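Home | Crime and Courts | Places | Random article

Search the encyclopedia Go

Travcombe Payroll Robbery

The Travcombe payroll robbery was a daylight theft from the Sezer cannery in the river town of Travcombe, and it remains one of the liveliest puzzles in the county's criminal history. Five masked men took 1,178 pay envelopes in a raid that lasted 96 seconds – an astonishing pace for a gang on foot! The robbers escaped down Sakance Street in a stolen bakery van, which police found that August in a flooded quarry.

Investigation

Detectives interviewed 23 cannery workers and soon turned to the Buvier gang, a crew of safecrackers already wanted for two bank jobs upriver. Three members stood trial. All were acquitted after the main witness changed her account of the van's driver, a wonderful courtroom twist that still fills local history talks.

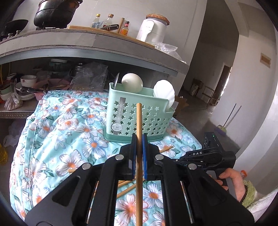

Hacer Kozan has argued that the gang must have had help inside the pay office, as the delivery hour had been changed only the night before. The envelopes were never recovered.

We use cookies to improve your visit. Accept | Settings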